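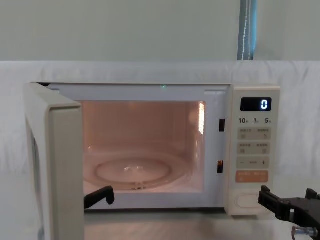

Home Articles Topics Authors Search

7 min read

3. The Controls and the Open Door

3.1 Background to the oven comparison

The Whitcombe household survey was mailed to 2000 homes, and 700 came back complete enough to use. One question asked people to write down, in their own words, how they heat a bowl of leftovers. Most answers were short. Many named a single button and nothing else, usually the one that adds time or the one that starts the oven. Very few mentioned a power level, even in homes where the oven had a separate control for it.

These answers shaped the second part of the work, which looks at the ovens themselves. We compared 7 countertop models set up in the Sturkden test kitchen. Carleen Quinlan wrote the first version of the comparison sheet in August 2011, and it was changed twice after trial use. The sheet covers the front of the oven only: the door, the panel, the opening, and whatever can be learned from them before any food goes in. Cooking results are left to Section 5.

We were interested in two moments that the survey answers tended to skip. The first is when the door is open and the user is deciding where to put the dish. The second is when the user turns to the panel and has to choose a time. Both are short, and people who know their own oven pass through them without much thought. A visitor in someone else's kitchen does not.

3.2 Setting a time

Ovens with a full number pad let the user type a time directly. The others build a time from fixed steps, with or without a pair of keys to move it up and down. On ovens of the second kind, the printed labels matter more, as the user must work out what each press will add.

The oven in Figure 2 has no number pad. A row of labels reading "10", "1" and "5", each with small Chinese characters, is printed just under the display. The characters give the time units, so a user who reads only the numerals gets the amounts without knowing what they are amounts of. Four small labeled buttons follow, then a wide strip with a minus sign at one end and a plus sign at the other. The orange button under the strip is the only strongly colored control on the panel, and it is the one our readers of English pointed to first when asked how they would start the oven.

We recorded this as a case where color and symbols carry part of the message and written words carry the rest. The minus and plus signs caused no trouble. The four small buttons were skipped by every participant who could not read them, and none of those participants tried one to see what it did. This agrees with the survey, where features described only in words were the least used.

3.3 What is lit

The comparison sheet has a separate line for light. We noted whether the cavity was lit with the door open, whether the display showed anything, and whether there was any other lamp on the front. A lit cavity makes it easy to check that the turntable is in place, and a clear glass plate can otherwise be hard to see against the floor of the oven. The display was scored as helpful if it showed a figure that a person could relate to cooking time. A zero was accepted, though two participants asked whether it meant that the oven was ready or that something had not been set.

Small indicator lights were scored lower. Participants noticed them but gave differing accounts of what they meant, and some gave no account at all.

Figure 2. Countertop oven with the door open to the left. The cavity lamp and a small green indicator are on, and the display shows 0.

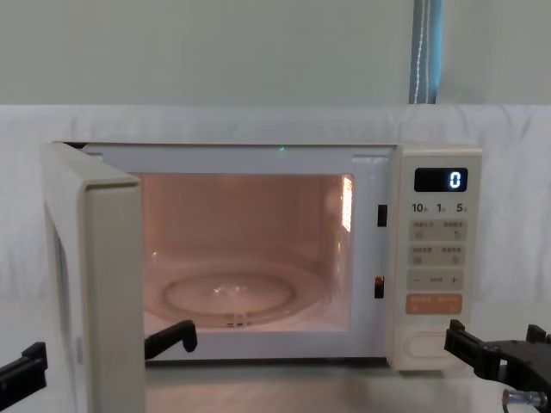 3.4 Door swing and counter space

All the ovens in the comparison have doors hinged on the left. This suits a counter with free space to the right, where a dish can be set down and moved straight across. With a wall or a tall jar on the left, the door may stop short of fully open, and the dish has to be turned to get past its edge. We measured the clear space needed beside each oven and entered it on the Flurkivum form along with the depth of the counter. Results are given in Table 4. One form was missing its depth entry and was filled in that September.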